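Notebook – jewelry sorting, March, started 2:15 in the afternoon

Moved the whole business off the bench and onto the cream blanket with the orange H's, because things stop rolling on a blanket. Should have done that last time. The bench has a slope I keep meaning to fix and every bead I drop ends up under the radiator.

The job is the mixed lot for the Duvcombe swap table. Everything lives in one shallow peach tray at the moment and it has knitted itself together, as these things do. Black beads, pearls, chain, string, all one animal. I wrote last month that I'd store bracelets closed and necklaces open. Did I do it? No I did not.

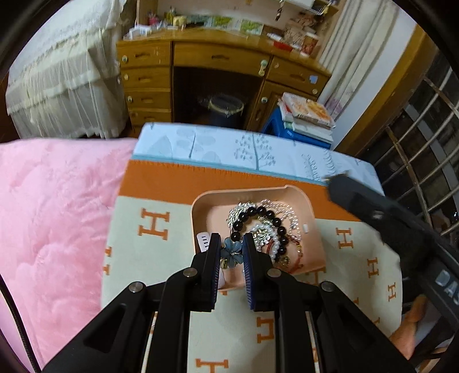

Order of attack, for whoever does the next lot (probably me again): find the heaviest strand and don't pull it. I know it's tempting! The round black beads are the heaviest and they run right through the middle, so anything thin that's looped around them gets tighter the second you lift. Work the thin stuff out first. The red string bracelet with the little gold pendant is near the edge and ought to come away easily, but string grabs on rhinestones, so hold the sparkly chain down with a fingertip while you slide it.

Pearls next, on their own cloth. Xinyi Yao told me off in the winter for letting pearls sit against chain and she was right, I had a dull patch on one to show for it. She also wants the small tags kept with their pieces. Fine – but then we need better thread on them, they come loose if you breathe near the tray.

Log numbers: this lot is 41 on the Retora sheet. The bag before it was 31, and yes, there's a gap, I skipped ahead to leave room for the Zamani pieces when they finally turn up. Please don't "fix" the numbering.

Storage idea while I think of it: the peach box is a nice shape but too open for chain. I'd like to try the Wolora divider trays, which come in packs of 100 (far too many, but we could split a pack with the bead people downstairs). Or egg cartons. Egg cartons are free.
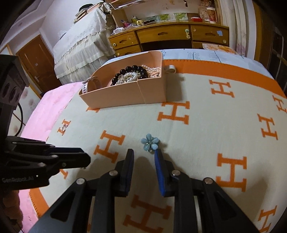

The blue flower is the piece I'd most like to put on the table by itself. Five petals, a bit of sparkle in the center, and bits of metal at the bottom that I want to look at properly under the lamp before I decide what it hangs from. Might suit a plain fine chain. Might be better left as it is, I go back and forth.

Still to do: check clasps, wipe the tray, find the soft brush (last seen in the drawer with the glue sticks – why). Write new tags, bigger letters this time. Ask Xinyi if the pink and silver one goes with rings or with odds and ends.

Stopping for tea at 4.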